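Posted in October by Suryani Sopacua

I have been teaching a gripper to open and close zips for most of the autumn now, and a few people have asked what the work is like from day to day. I do it from home, at my own table, on a contract with Andbridge. They pay per accepted demonstration and the target for this batch is 2,000.

A demonstration is one go at a task, start to finish. I squeeze the handle, the fingers close, I do the thing, I let go. The motion gets saved along with the video from the wrist, and later somebody trains a model on a great pile of these. I don't do that part and I only half follow it when they explain it on the calls.

The task sheet has a name for every job. Mine at the moment is "soft case, zip, any surface". The case has to be soft, the zip has to have a pull on it, and the table is supposed to look like a table in somebody's home. They were quite firm about that last point. An earlier group had done all theirs on a clean white desk, and the model they trained, which the office calls Dorton, did well on a clean white desk and badly everywhere else. So I leave my post out.
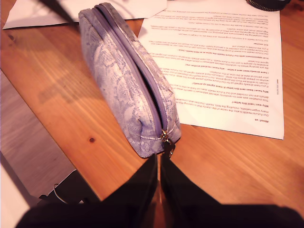
Small metal pulls are the hardest part. With your own hand you pinch one without looking, and your thumb tells you when you have it. Through the gripper you get nothing like that. You have to watch the gap and judge it, and for the first week I judged it wrong most of the time. I would close on air, or on the cloth next to the pull, and then drag the whole case across the table.

What helped was slowing down before the grip and not during it. I stop just short, wait a beat, then go in and close in one movement. Subramaniam, the firm that does our checking, marks a demonstration down if you hover for too long, but a short wait is fine. They also mark you down for fishing, their word for opening and closing several times in the hope of catching something. I did a lot of fishing in the beginning. Of my first 600 they accepted 398, and nearly all the others came back with that one word next to them.

The second thing that helped was learning to let the case move. A soft case has nothing to hold it down, so when you pull the zip the whole lot comes with you. I used to fight this by pressing down as I pulled. It works, but the checkers don't like it because it puts the fingers at an odd angle. Now I pull along the line of the zip, low and fairly slowly, and if the case slides a bit I follow it. If it folds up I stop, let go and start again. A restart is allowed as long as you say so in the notes.

Notes are the dull bit. Each one needs the task name, whether it was finished, and anything unusual. I write mine in batches at about the point where my wrist wants a rest anyway — the handle isn't heavy, but you notice it after an hour.

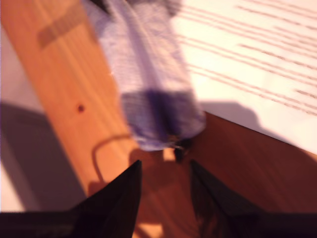 Lifting is a separate task on the sheet, and I had expected it to be the easy one. You pick a soft thing up, move it, put it down. The trouble is that cloth doesn't keep its shape once it leaves the table. When the lilac fabric hangs down over the fingers like that, the bottom of it bunches to a narrow point, and that point dips into the gap where I need a clear view. It also swings. If I move while it's swinging, the video is a smear and the checkers can't tell what I was trying to do. I now count to two in my head before doing anything else, and the smeared ones have mostly stopped coming back.

I asked whether blurred ones were any use at all and was told yes, some, so long as the movement itself is sensible. The handle records where it is regardless of what the camera sees. Ones where I've been waving it about are no good to anybody.

Light matters more than I had thought. My table is a warm colour and it goes very orange in the late afternoon, with hard shadows off everything. I asked if I should draw the curtains and was told to leave them. Mornings are flatter and easier to work in, so I do the fiddly zips before lunch and keep the lifting for later on.

They sent out a second handle, the Estosano, for a few of us to try. The grip is shorter and the trigger is lighter. I did 319 demonstrations with it and then went back to the old one. My hands are small and it should have suited me, but I kept closing too early with the light trigger. Others on the call liked it a lot, so it may be a matter of what you learnt on.

Next on the sheet is drawstrings. I have tried a couple for practice and they are worse than zips, as the ends won't stay where you leave them. I've asked for a week on those before anything gets counted, and I'm waiting to hear back.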